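Notebook > Work > Entries

15 October 2023

Came home from Jurkmont with my shoulders aching, made tea, and sat down to write before I lose it all. Seven months now since the folding line went in (March, the week of the big rain), and I keep meaning to put down how different the place feels. Sota Hayashi used to fold beside me and now he watches a screen and walks over when a shirt jams, and he misses the talking, he says, more than the folding.
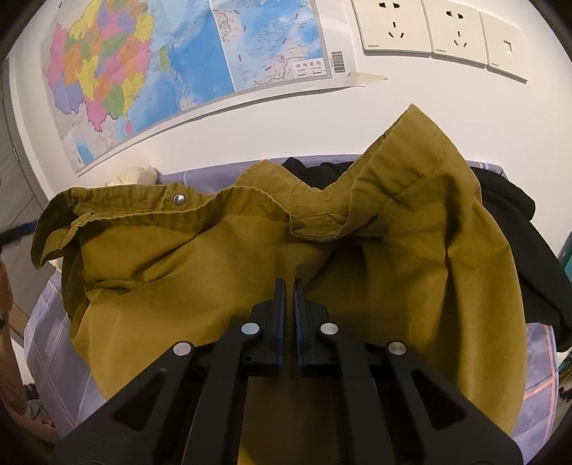
Folding is what I did for years, and I never thought of it as hard until I saw a machine have to learn it. A shirt lying in a heap, like the mustard one on the checked sheet, has no front or back until you find a collar or a snap and pull. My hands did that while I was thinking about supper! The new people start by learning where the grippers should close, and Setareh Fallahi is so patient with them — I would have given up by lunch.

We do 392 pieces on a good shift now, and it was 200 when it was all hands.
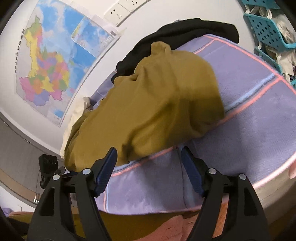 Mustard top, black one tucked behind it.

Veronika Lengyel asked at break what I'd be doing next year, and I said the teaching side, if they'll have me. I do like showing people things.
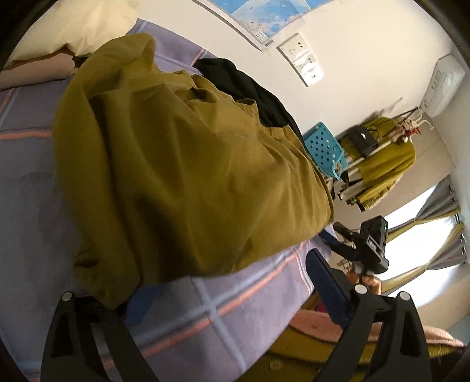

Will they still need folders at Jurkmont?
Fewer of us on the line, I think, and more of us fixing jams and training.

Early night tonight, and I must ring Guoqing back.

2 comments

Emerson Brito: Same at our laundry in Jamport. I miss the chatter too.

Veronika Lengyel: You'd be a lovely teacher, put your name down!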